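Marmalade, and the long way round

Every January I tell myself I shall make a small, sensible batch of marmalade, and every January I come home from Vergara with far more Seville oranges than I can carry comfortably. They had them in crates outside again this year, knobbly little things, and the smell got me before I'd even reached the door.

My gran's recipe is written on the back of an old gas bill and says only "enough sugar", so for years I've borrowed the quantities from a Cirnus booklet that came with my first preserving pan (the pan went long ago, the booklet is mostly stains).

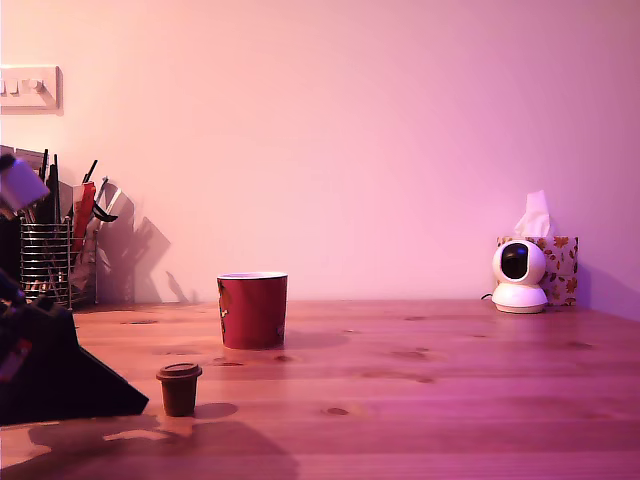 The peel is the part I love. I like it thick, my sister likes it so thin you could read through it, and we've been having that argument since we were girls! I put the radio on, sit down with a good knife and let the whole afternoon go. Then it all soaks overnight with the pips tied up in muslin, and the house smells wonderful by breakfast.

I ended up with 16 jars, two of them already promised to the neighbours at Ekero Cottage, who leave us runner beans in the summer and never stop for a cup of tea.
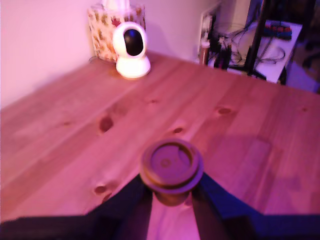 Something small and round, in a very pink light.

Next month it'll be lemon curd, if the hens next door oblige. Do tell me how thick you cut yours, and whether you add whisky. I'm tempted.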